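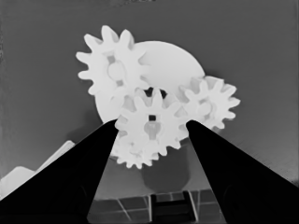 ## 4. Setting up the Pevau scoreboard on match day

This section covers the touchline scoreboard at Dundmont, from unlocking the cabinet to the first whistle. It assumes you have the tablet, the key and a working knowledge of what a try is worth. If you are missing the third, see section 2.

1. Unlock the cabinet behind the home dugout. The key turns anticlockwise, whatever the arrow says.
2. Switch on the power unit, then the board, in that order. Doing it the other way round brings up the score from the last match, and the away supporters have views on this.
3. Wait for the self-test. Every lamp lights, goes out, and lights again. It takes long enough to fetch a tea but not to drink it.
4. Turn on the tablet and join the network called CLALTEL-BOARD. The clubhouse network has a stronger signal and will not work.

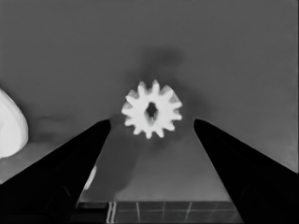
*Fig. 4.2 – White gear and two black gripper fingers.*

5. Enter the match code, 3,714, and press **Accept**. The same code is used for every fixture. Refilwe Coetzee asked for it to be changed in August and has been told it is in hand.
6. Type in the team names. The board shows eleven letters at most, so agree a short form with the visitors before you start chopping bits off them.
7. Choose **League** from the list of sports. **Union** is next to it and awards 5 points for a try. Cillian Mac Giolla ran the whole first half of a cup tie on that setting and we won it, briefly.
8. Set the clock to count up from zero, 40 minutes a half.

> **Note:** The clock does not stop by itself. When the referee signals time off, press **Hold**. Press it once. A second press starts it again, and a third is usually followed by shouting.
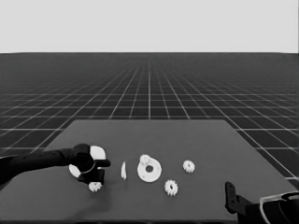 *Fig. 4.3 – Grey tabletop on a gridded floor.*

### 4.1 Scoring

- **Try:** press **T**, then the side.
- **Conversion or penalty goal:** press **G**, then the side. Both are worth two, but the tablet will ask which one you mean. Pick correctly – Nuala Ó Néill copies the log into the match report word for word.
- **Drop goal:** press **D**. The key is stiff from lack of use.
- **Mistake:** press **Undo** within 3 seconds. After that, correct the total under **Menu > Adjust**.

> **Caution:** Do not put points up until the referee has given them. The crowd will be certain. The crowd is certain every week.

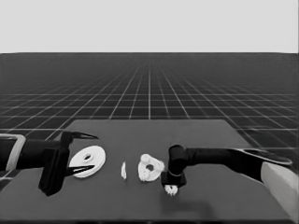
Page 17

### 4.2 Rain, and other normal conditions

The board is weatherproof. The tablet is weatherproof in the same sense that a pie is. Keep it in the clear Bajpai pouch and press firmly through the plastic.

If the display freezes:

1. Keep the score on paper.
2. Hold the red button on the power unit until the lamps go out.
3. Start again from step 2 of this section.
4. Re-enter the score and the time under **Menu > Adjust**.

Tell Aoife Ó Flaithearta on the public address, so she can read out the score in the meantime. She will do this with some relish.

### 4.3 After the match

Leave the final score up until the players are off the pitch. Press **End match**, save the log, and switch off the board before the power unit. Lock the cabinet and hang the key in the office, on the hook marked "mower".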